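빨래를 세탁기에 넣는 법, 로봇에게 가르쳐 봤습니다 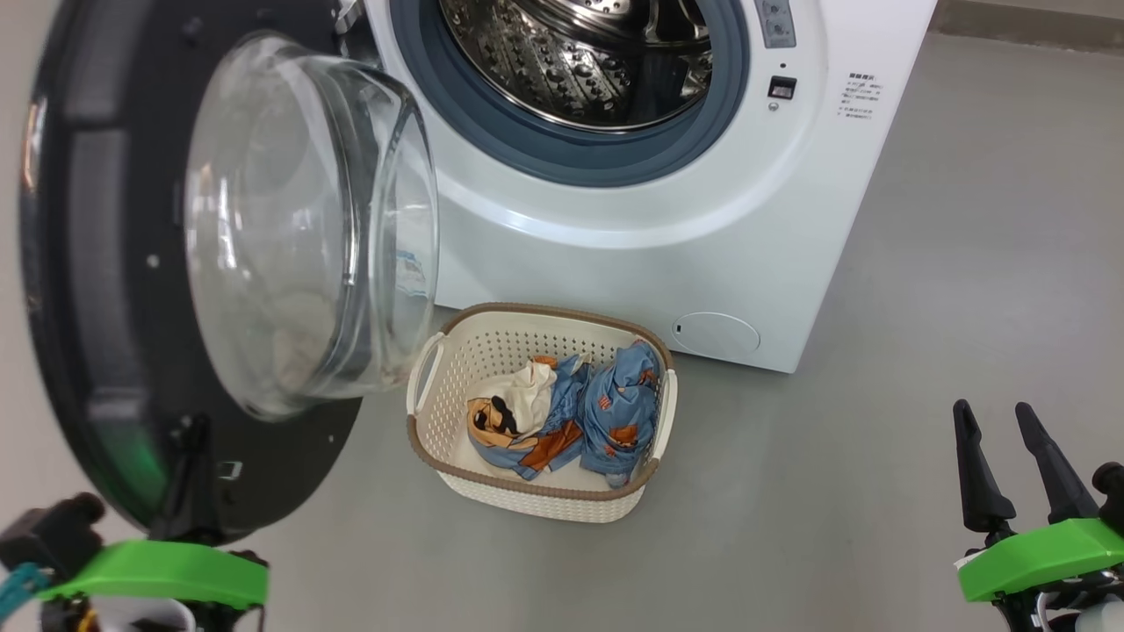 문이 활짝 열린 드럼세탁기와 빨래 바구니. 오른쪽 아래가 로봇의 오른쪽 그리퍼다.

빨래 넣는 게 뭐 어렵다고, 하는 마음으로 Prumik 작업실 문을 두드렸다. 집에서는 한 손으로 전화 받으면서도 하는 일이니까. 그런데 원격조종기를 잡은 지 3분 만에 등에 땀이 났다(정말이다!).

방식은 단순하다. 내가 양손에 조종 레버를 쥐고 움직이면 로봇의 두 팔이 그대로 따라온다. 나는 로봇 쪽 카메라 화면만 보면서 바구니에서 옷을 집어 드럼 안에 넣는다. 그 동작이 처음부터 끝까지 기록되고, 나중에 로봇이 그걸 보고 배운다. 이곳 사람들은 이 조종 장치를 Wurkance라고 부르는데, 발음이 어려워서 나는 하루 종일 '그 레버'라고 했다.

첫 번째 난관은 거리감이었다. 화면으로 보면 하늘색 옷이 바로 코앞에 있는 것 같은데, 손을 오므리면 허공이다. 조금 더 내리면 이번엔 바구니 바닥을 쿡 찌른다. 겨우 집었다 싶으면 옆에 있던 흰 천까지 딸려 올라오고. 선글라스 낀 캐릭터 얼굴이 바구니 안에서 나를 빤히 올려다보는데, 괜히 약이 올랐다.

두 번째는 세탁기 문. 둥글고 두툼한 유리가 왼쪽으로 벌어져 있으니 왼팔이 지나갈 자리가 영 애매하다. 게다가 입구를 두른 고무 패킹에 소매가 자꾸 걸린다. 평소 같으면 손등으로 슥 밀어 넣고 말 텐데, 손가락 두 개짜리 집게로는 그 '슥'이 안 된다. 담당자가 알려준 요령은 옷 가운데를 집어서 드럼 깊숙이 넣은 다음에 놓으라는 것이었다. 끝자락을 잡으면 나머지가 축 늘어져서 꼭 문턱에 걸친다고.

그날 내가 남긴 시연은 모두 23번, 그중 쓸 만하다고 판정받은 건 6번이었다. 너무 머뭇거린 기록은 빼는 편이 낫다고 한다. 로봇이 머뭇거리는 버릇까지 배운다나. 살짝 상처받았지만 우리 집 아이가 내 말투를 따라 하는 걸 떠올리니 바로 납득이 갔다.

이 팀의 목표는 세탁 동작 시연 3000개. Swanson이라는 이름의 집안일 프로젝트에 들어갈 분량인데, 빨래 넣기 다음에는 꺼내기, 그다음에는 개기가 기다린다. 개기라니! 그건 나도 잘 못하는데.

저녁에 집에 돌아와 밀린 빨래를 세탁기에 넣다가, 나도 모르게 티셔츠 한가운데를 집어 드럼 깊숙이 밀어 넣고 있었다. 양말 한 짝은 그래도 바닥에 떨어뜨렸다.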